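Up way too late again, and it's Jukano's fault. The 1.4 patch dropped at 9 in the morning their time, so it hit us in the middle of the night, and of course I stayed up for it like a kid waiting for a snow day. I have work tomorrow. I have a dentist thing tomorrow! And yet.

So, the big one first. They did it, they took the stamina cap off Clundovent. Eighty was the cap for as long as I've played, and I've typed "raise the 80 cap" into that feedback form so many times that my browser fills it in for me. Now you just keep going until you get tired. I got all the way down to the drowned library in one run without stopping to camp, and it felt like a different game. The music doesn't reset between floors anymore either (I don't know if they meant to do that, but please leave it in).

What they also did, and this is where the grumbling starts, is change how the daily board counts. It used to be your best run. Now it's your best run plus a "spirit bonus" that you get for logging in, opening the shop tab, visiting a friend's camp, all that stuff. I looked at the notes three times to make sure I was reading it right. You can be a worse diver and place higher if you click on more things. My score tonight was 886, which would have been my best ever under the old way, and it put me behind a guy who by his own account died on the second floor.

I said so in the group chat and Chunhua Lü told me to go to bed. She's right, but she also plays exactly one game and it's the train one, so I don't feel she gets a vote.

Bianka was up too. She's already made a spreadsheet. Her view is that the bonus tops out pretty low and that in a month everyone will have it maxed, so we'll all be back where we started, just with more chores. I said that's worse! That's the whole complaint! Chores that cancel out! She sent me the shrugging fox and went back to her farming route. I love playing with Bianka Vass but she would defend a parking ticket if it came with a nice chart.

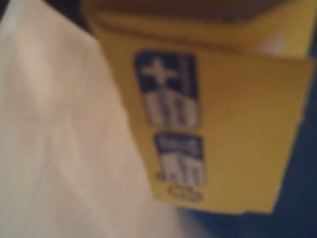

I should write down the Pollock fight while I still remember it, since I beat him and I want it on the record. He's the lighthouse guy on the sixth floor, the one with the lantern. I've been stuck on him since April. Everybody online says to bring fire and rush him, and I've brought fire and rushed him more times than I can stand to think about, and he just turns around and flattens me. Tonight I ran out of fire on the way down (no cap, got greedy, used it all on crabs) so I had to do it with the plain hook. And the hook is better! You stay at the edge, you wait for the lantern to swing left, you tug his coat, and he stumbles. Then two hits and back off. It took forever. My hands were shaking by the last bit and I yelled when he went down, which at 3 in the morning in an apartment building isn't great. Sorry, upstairs.

He drops a key. I don't know what it's for yet. Don't tell me.

The other thing in the patch is Mundwood, the new forest map, and I only poked my head in. It's very pretty. There's a fog that moves when you move, and little bells in the trees, and I got lost in under a minute. The map screen is no help because they've drawn it like an old woodcut and every tree looks like every other tree. I sort of admire it. I also want a marker I can drop. There was one in the test version, Bianka says, and they pulled it for "mood." My mood was fine with the marker.

There's a shop in there run by a badger, and he wants 1,010 shells for a coat. One coat. I have 60 shells. I've never had more than a few hundred at one time in my life because I spend it all on rope, and there's no way I'm grinding for a coat, except I've already worked out that if I do the tide pools every night and stop buying rope I could have it before the month's over. It's green and has a big collar. I'm going to do it, aren't I.

I keep going back and forth on whether I'm mad about the board thing or just tired. I think I'm a little mad. When I started playing this it was because there wasn't anything to keep up with. You went down, you came back up, you had your number. My old raid group in that other game fell apart over daily stuff, people feeling guilty for missing a day, and then people getting snippy at the ones who missed a day, and I don't want that feeling in the diving game. Maybe I just turn the board off. There's a switch for it in options, under "social," and I've never touched it.

But then nobody sees the 886. Ugh.

Sent the feedback form again with a new complaint in the box. I tried to be nice about it, put the stamina thank-you at the top and everything. Also told them about the crash when you open the bag while a crab is holding you, which happened twice, and the typo on the library door ("SLIENCE," I laughed so hard).

Plan for tomorrow: dentist, work, groceries if I'm still upright, then Mundwood with Bianka at 8. She wants to walk the left wall the whole way and draw our own map as we go, on paper, old school. I'm in. I told her I'd do the drawing as long as she does the deciding, because left to myself I'll follow the bells and we'll never be seen again.

Okay. Bed. I'm not opening it again to see what the key does. It can wait until

Fine, it opens the lamp room. There's a second Pollock.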